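Equipment Planning for Small Automation Projects
Handout 2: From the task to the budget sheet
Prepared by Edit Oláh

Please read this handout before the seminar and bring your own budget sheet, even when it is half empty.

1. Begin with the task, then open the catalog

In October many of you gave me a plan which started with the name of an arm. The arm is the biggest line on the sheet, so I understand why it comes first to mind. But the size of the arm, the kind of gripper and the number of cameras all depend on what has to be held. Write the task in one sentence with a verb and an object. "Handling of textiles" is too wide. "Hold a small piece of fabric while a second gripper works at a metal ring" is a sentence you can put a price on.

From this sentence come the first questions for the supplier. What is the smallest thing the fingers must close on? Is it stiff or soft? Must two grippers come near to each other, and how near? 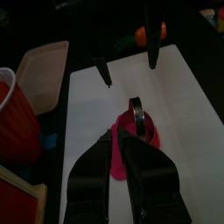

The second question is the one that most often changes the price. A stiff part has one shape and you can plan the grip from a drawing. Cloth takes a new shape each time it is put down, so you will need more hours of trials, and hours are also money. Please give them their own line. In the sheet of Kornél Szekeres these hours were hidden under "installation", and during the review it was not possible to see what was paid for what.

2. One arm or two

Two arms do not cost two times one arm. You pay for the second arm and the second gripper, but also for a stronger table, more cable, a bigger safety area and more time to set the arms in relation to each other. On the other side, some things you buy only once: the computer, the table itself, the training days. Make two columns, "each" and "shared", and put every item in one of them. If you cannot decide where an item goes, ask the supplier and write down the answer.

3. Fingers and other small parts

Our three model suppliers in this course are Tranari (arms), Pello (grippers and fingers) and Bíró (tables and mounting). In the exercise, Pello offers a set of fingers for 516 and a gripper body for 996, both in euros and without tax. A beginner buys one set for each gripper. I ask you to plan one spare set also for each gripper, so with two grippers you have four sets, 2064 in total. Finger surfaces get worn, and a project which waits for a delivery still pays its people.

Look also at the width of the fingers. Wide fingers hold well, but they take space near the part and they can hide it from a camera on the wrist. For small metal parts on fabric it is good to ask for a loan of two different widths before the order.

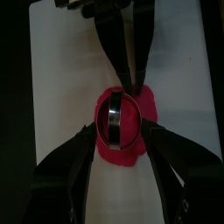 Fig. 2. Silver ring on a red fabric piece, with black straps and the two gripper fingers.

4. Test material

Test pieces are cheap and almost always forgotten. Buy them in the first week, from the same source as the final ones if possible. Ten pieces are a minimum when the fabric is soft. Put also a plain work surface in the sheet, and a lamp. The lamp is a small cost, and dark fingers against a dark table are difficult for any camera.

5. Reserve

Keep 10 percent of the whole sum as a reserve and do not give it a purpose in advance. In the Gitberg case, which we will discuss in class, the reserve was already promised for a second computer before the first order was sent. When the mounting plates came with the wrong holes, there was nothing left to pay for new ones.

For the seminar

Bring your task sentence, the two columns from section 2, and one written offer with delivery time. Sheets should reach me by Friday, January 29, 2021. If an offer has not arrived yet, write the name of the supplier and the day you asked.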